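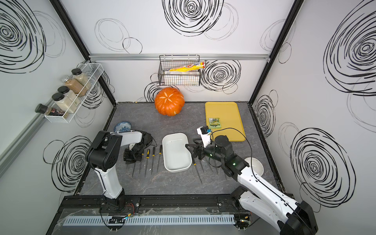

Figure 3. Hand tools, the white dish and other items on the gray marble-patterned tabletop.

3.2 Why small tools are hard to put away

I came into this study thinking tool storage was a boring subject, and I've changed my mind completely. We asked 95 hobbyists in Birken how they keep their files and other small hand tools at home, and 60 of them said "in a box" (any box!). Only 31 had a spot where each tool had its own slot. Everybody else seemed a little embarrassed, and I get it — my own bench drawer is a disgrace. What surprised me most was how strongly people felt about which way the handles should face, a question we had nearly left off the Lemach form.

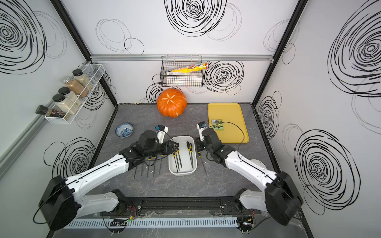 Shared containers were the favorite by a mile, and our people liked them shallow and open, so they could grab a tool without digging. The trouble is that long, thin tools don't lie down nicely together. In the white container shown above, some of the files rest upright against the inner wall while others lie diagonally across the bottom, and our hobbyists told us their boxes at home look much the same. Handle color came up a lot too. If every handle is black and yellow, you end up reading the shafts to find the one you want, and 34 people told us they had marked theirs with tape or paint. I'd do the same — and after the August interviews I did, with some leftover green tape.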